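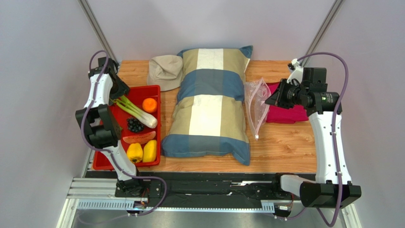 Reading time: 2 min

The Setau is a shallow rectangular tray in red plastic, with raised sides and rounded corners. I bought two in May to replace a pair of Farkas baskets that left crumbs on the counter. List price at Cillholm is $9 each.

Capacity is the first question with a tray this low. A bunch of celery fits if it is laid corner to corner, with room left for an orange, grapes, a slice of watermelon, a bell pepper and a mango. Round items roll when the tray is carried at a tilt, so I load the celery first and use it as a divider. 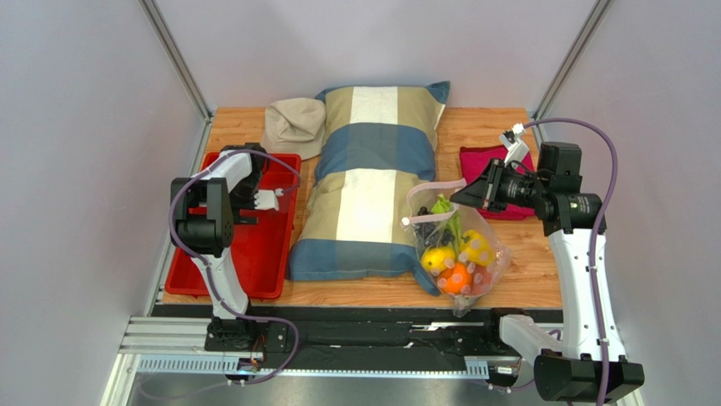
The rim is the best part of the design. It gives a secure grip with wet hands and shows no flex under a normal load. The floor wipes clean, although grape juice left for 45 minutes needed a second pass with dish soap. Red also makes green stalks and leaf scraps easy to spot — useful when checking for bits before the next load.

Drainage is the weak point. There are no holes, so rinsed produce sits in its own water unless a liner goes underneath. I now use clear film from an Estus roll and lift it out afterward.
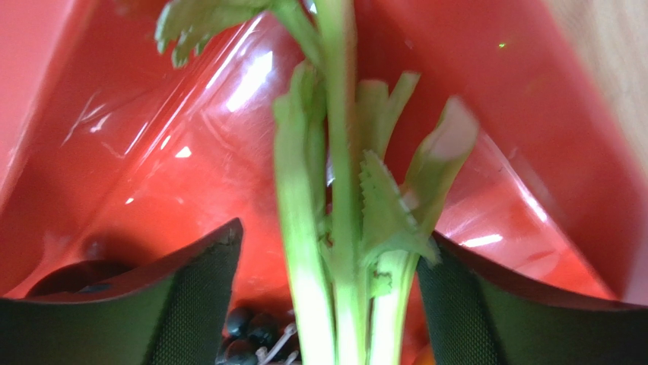

One reader disagrees about the liner: film holds water against the celery base, and a folded dish towel does the job better. I tried the towel for 9 days. The stalks stayed drier, and the towel had to be washed every other day.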